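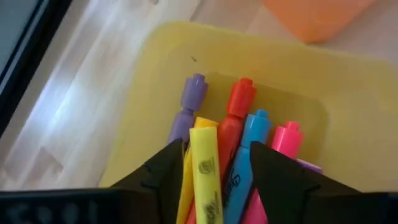
You'll never learn more about a horse than you will in your first winter jogging them, one of our former grooms told us when she came back to Mullside for a visit, and she reckoned she still missed the early mornings. We'd love to find the next person who feels that way.

Stablehand and trackwork driver, harness racing
Skalldale Standardbreds, Mullside

We're a family-run trotting and pacing stable looking for someone to join us for the new season. You'd be one of 4 on the morning team, and between you there are plenty of horses to feed, harness up, jog, hose down and fuss over (the fussing is optional, but most of us can't help it).

Experience in the cart is a big plus, especially with young horses. If you've only ever handled riding horses, please don't be shy – we've taught people to drive before and we're happy to do it again, so long as you're calm, kind and don't mind mud on your boots. You will need your own way of getting here, as the bus stops well short of our gate.

There's a bit of travel too, mostly to the meetings at Bukmont, and every August we take a few of the stable's better ones away for the Meléndez Trot series. Fuel and meals are paid on race days, and there's a $1,000 bonus once you've finished your first full season with us.

A tidy room with its own kitchenette is available on the property if you'd like it, and you're welcome to bring a well-behaved dog.

To apply, send us a letter telling us about yourself and the horses you've known, with the names of 2 people we can ring for a reference, to Skalldale Standardbreds, 294 Bukmont Road, Mullside. Applications close January 12, 2025.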